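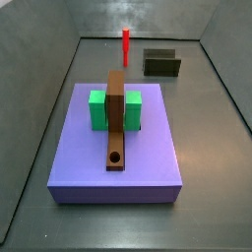 Iqra Marwat
Minutes secretary, Jornura Display Workshop

Print | E-mail

Minutes of the workshop meeting, December

Present: Birthe Dalsgaard (chair), Gunhild Kirkegaard, Hanne Eyvindsson, Iqra Marwat. Apologies: Heiðrún Hjaltadóttir.

The meeting opened at 5 p.m. The minutes of the last meeting were approved with one spelling correction.

1. Block layout
The group discussed the layout with the purple base, the brown bar and post, and a green block on each side of the post. Gunhild likes the post toward the back. Hanne asked if the hole near the front end of the bar should stay open. Agreed to leave it open until Heiðrún has been asked.

The red peg stands on the floor behind the base. Birthe wants it kept separate for now. Hanne would prefer it on the base and will draw up her version for the next meeting.

2. Colors
Green and purple to stay. Gunhild finds the brown too dark low down on the post. No decision.

3. Storage
The shelf at Brurska can take up to 18 boxes. Two are already there. Labels are to go on the short side. Iqra will bring the label sheets.

4. Money
The balance is 1,181. Birthe will pay the Tinik invoice before the holidays.

5. Other business
The key to the side door sticks. Hanne will get a new one cut.

The meeting closed at 6:20 p.m. The next meeting will be at Gunhild's.

Print | E-mail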